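Hultberg Room - Station Check Before Recording
Task: hanging utensils on the stand, two hand-held grippers

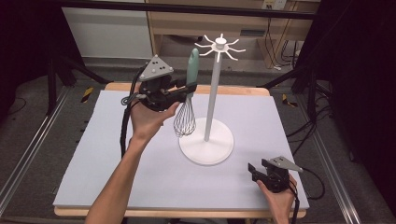
Station in use: whisk in the left gripper, right gripper open.

Checked Wednesday, before the afternoon block. Target for this task is 1,000 good examples.

1. Foam board flat on the table, no lifted corners
OK.

2. Stand upright, base does not rock
OK. Pushed each hook by hand, none loose.

3. Marker plates clean and tight on both grippers
Left OK. Right plate had a fingerprint over two dots. Wiped and checked again - OK.

4. Jaws open and close fully
OK on both. Left is a little stiff on the first few squeezes. Watch it.

5. Cables clear of hands and stand
Needs work. The left cable can drag on the board during a long reach. Leave more slack at the table end.

6. Floor tape in place, walkway clear
Tape OK. Spare cables on the right side should be tied up. Carried over from the Otcombe list.

7. Sleeves rolled up, no watches or bracelets
OK.

8. Test recordings
Took 20, played back all of them. Tracking dropped in one when the right plate tipped too far forward. Deleted it and told the operator to keep the plate facing up.

9. Count on the drive matches the log
No. Log says 1,059 takes, drive has 27 fewer. Do not send anything to Banasel until the gap is found.

Result: cleared for recording. Items 5 and 6 to be fixed by the next check, item 9 open.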